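About Plisten

Parcels packed, labelled and sent on their way, with a bit of care and usually a bit of conversation

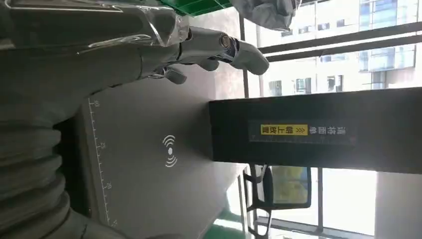 We started out, as a lot of small firms do, by doing somebody else a favour. Kasun Biswas was running a stationery shop with a post counter at the back of it, and people kept coming in with things that weren't really ready to be posted. There'd be a teapot in a shoebox, or a framed print with a jumper round it, or a birthday present in a carrier bag done up with the sort of tape that lets go as soon as it gets cold. Kasun would look at it, and look at the queue, and then fetch a proper box from under the counter and do it again from the beginning. He never charged for it. After a couple of winters of this his sister told him he was running a packing business and a stationery shop, and that the wrong one was paying the rent.

So the greeting cards went (we still have a few, if you're stuck) and the packing bench came in. Gregor Gillies joined in the first December, meaning to stay until the Christmas rush was over. He'd spent years in the despatch room of a lighting company called Fluvora, wrapping glass shades, and he knew more about corners, gaps and what happens to a box at the bottom of a pile than anyone we'd ever met. He's still here, and he still does most of the glass.

What we do

People bring us things and we get them ready to travel. Sometimes it's one parcel for a grandchild overseas, and sometimes it's a maker with a car boot full of orders who would like their kitchen table back. We find the right box or cut one down, we wrap what needs wrapping, we fill the spaces, we weigh and measure, we print the label and we hand it over to the carrier at the end of the day. If you've already packed it yourself and only want it labelled and sent, that's perfectly all right too, and we won't unpick your work unless you ask us to. Gregor may give it a gentle shake.

We do a fair amount of forwarding as well. If you've ordered things from several different shops and want them to go on together in one box, have them delivered to us and we'll hold them on the shelf until the last one turns up. We'll need your name on each of them, spelled the same way each time if at all possible. We've been caught out by that more often than we'd like.

The bench and the label end

Visitors are usually surprised by how much of the work is measuring. A box can be light as anything and still cost a good deal to send if it's long, and being out by a centimetre or so can push it into the next price up. So things get measured, and then they get measured again after they've been taped, when a full box has had the chance to bulge. The flat grey panel with the white ruler printed along its edge is a handy thing to have at that end of the room, and plenty of customers lean over to read it for themselves, which we like. You're paying for the size, so you may as well see it.

After that comes the label. There's a notice in Chinese on the front of the long black unit, part dark lettering on yellow and part white on black, and what it asks is that the shipping label be placed facing upward. We'd say the same in any language. It's the instruction we repeat more than any other, to new starters and to customers who print their own labels at home. Put it on the largest face of the box, flat, with no fold going over an edge and no tape across the barcode, and then keep that face upward until it's been read. An old label should come off altogether or be covered right over. A parcel wearing two addresses will quite often go to the wrong one, and we have spent some long mornings on the telephone trying to talk one home again.

How we pack

We aren't precious about materials. A second-hand box that's still stiff in the corners is a good box, and we take in clean ones from the neighbours all week long. If a box has gone soft, or it's been wet at any time in its life, it goes in the recycling however handsome it looks. We use paper wherever paper will do the job, and we keep a roll of bubble wrap for the things that need it, and most of that roll came to us round something else in the first place.

The thing we care about is movement. If whatever's inside can travel about, sooner or later it will, so we fill the gaps until it can't, and then close the flaps and listen. Plates go in on their edges. Bottles go in sleeves, standing up. Books are heavier than anybody remembers, and we'd much sooner send two small boxes of them than one big one that some poor driver has to get up a flight of stairs. Lampshades are mostly air, and you pay for all of it, I'm afraid.

With clothes there's not a lot to say, except that a plastic bag inside the outer bag is worth the bother in wet months. Pictures behind glass get tape across the glass in a star, then card, then more card. For clocks, take the pendulum out and wrap it on its own – we had one arrive in Aberdeen with the pendulum through the dial, and Gregor still brings it up.

Who you'll meet

Kasun is at the counter most mornings and does all the customs forms, which he enjoys in a way the rest of us find hard to understand. If your parcel is going abroad, come when he's in. He'll want to know what each thing is, what it's made of and what it's worth, and "gifts" on its own won't do. "Knitted wool hat" will. It feels like a lot of fuss over a hat, but a form filled in properly is the difference between a parcel that goes through and one that sits on a shelf at the other end for weeks.

Gregor looks after the bench. He also runs the Thursday evening session, when you can come in with your own things and be shown how to pack them. It was meant for people who sell online and it still mostly is, but we've had wedding favours, a stamp collection, and a very patient father and son with a model railway that took them the whole of one spring to get ready for its new owner. There's tea. You can use our tape guns, though please mind the teeth.

The others change a little with the seasons, and there are always a few more of us in the run-up to Christmas. Everyone starts by learning to tape a box, and it does take longer than you'd think. One strip along the join, pressed down firmly with the flat of the hand and carried well over each end, and then a strip across each short edge if it's a heavy one.

Who we pack for

A good half of what goes out belongs to people who live within walking distance. The rest is for small businesses, and some of them have been with us since the greeting cards. Draritico send their ceramics through us, 32 mugs at a time when there's a fair on. Selvanayagam, the spice merchants round the corner, bring their mail orders over on a trolley every afternoon, and the whole room smells wonderful until closing. Fluvora came to us after Gregor did, and we like to think it was for the packing, though it may only have been that they missed him.

We're always happy to take on another small maker. Bring in a few of whatever you sell and we'll try them in different boxes until we find one that fits snugly, and then we'll keep that size in for you. There's no contract and no minimum, and if you go quiet for the summer we shan't chase you.

Coming to see us

You'll find us at 29 Tannery Row, through the blue door and down the two steps, so do ring the bell if you've something heavy and one of us will come up and carry it. The collection van comes at 5, and anything that's on the bench and labelled by half past four will be on it. If you turn up after that we'll still take it in and it'll go the next working day.

Please bring the full address with the postcode, a phone number for the person at the other end if you have one, and some idea of what the contents are worth. If you don't know whether a thing can be sent, ask before you wrap it. Perfume, batteries and nail varnish catch people out most. And if you've got a stack of good boxes in the garage that you've been meaning to do something about, we'd be very glad of those too.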